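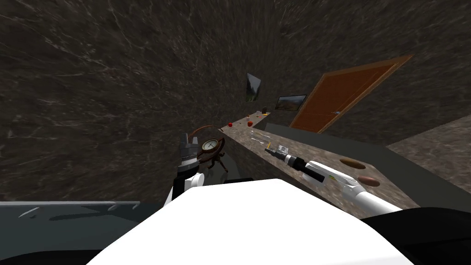 Week 4: Stone, real and fake

Okay, so last week we got through paint and plaster, and I promised we'd get to stone. Marble first, because everybody wants to talk about marble!

Marble starts out as limestone. Bury it, squeeze it, heat it up, and the calcite grains regrow into bigger ones that lock together. The veins are impurities (clay, iron, sometimes graphite) that got smeared around while all that was going on, so they tend to wander and curve. A dark brown wall with thin pale veins sweeping across it reads as marble to most people, and a good designer knows it.

Granite is a different animal. It cooled slowly from melted rock, so you get speckles, and they go every which way. If you remember one thing for the quiz, remember veins versus speckles. It won't get you through every sample in the tray, but it gets you through most of them.

Now, acid. Lemon juice eats calcite. I left half a lemon on a marble board overnight once and the ring is still there, and yes, I'll bring it Wednesday so you can run a finger over it. Granite mostly shrugs that off, though it can still stain if it isn't sealed.

For next time, read the Marín chapter (skip the last 2 pages, they're on quarry law) and find one stone surface in your building. Write me 500 words on whether you think it's real and how you'd check. No scratching the lobby, please!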